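Sweeping hard floors: which tips are worth the bother

Every October the same advice goes round about dust on tiled floors, and most of it I don't believe. I tried a fair bit of it on a hall floor over 8 weeks.

Damp newspaper first. You tear it up, scatter it and sweep the lot. It catches fluff, I'll grant that, and it leaves grey smears on pale tiles.
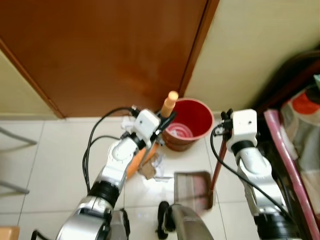
Tea leaves are worse. My neighbour Yogesh Tyagi swears by them, but he has dark slate. On anything light you'll be mopping afterwards.

Then there's vinegar on the bristles, supposed to stop dust clinging. I couldn't tell the difference. Warm water and washing-up liquid gets a brush clean, and you hang it head down to dry.

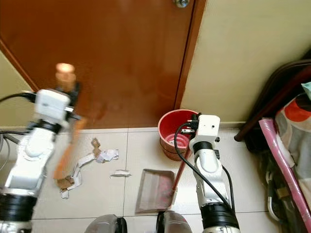
Hand broom with orange bristles, by the door.

Corners are where a big broom gives up. Start there with something small and pull the dirt out towards the middle - pushing just packs it in.
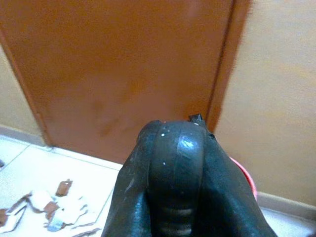 Polish is the other thing people get talked into. Some tins promise a finish that "repels dust", and I've yet to see it. A glossy door like this one shows up every smear in the light, so all I'd use is a barely damp cloth, then a dry one. Skip the spray.

As for dustpans, the rubber lip matters more than the price. Run it along the tile and if you can see daylight under it, put it back on the shelf.

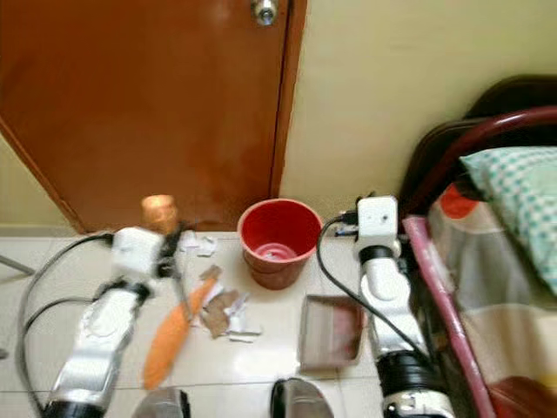

White tiles and their faint grout lines.

Grout wants a stiff brush and bicarb paste, left on while you have a cup of tea. Don't expect it to look new.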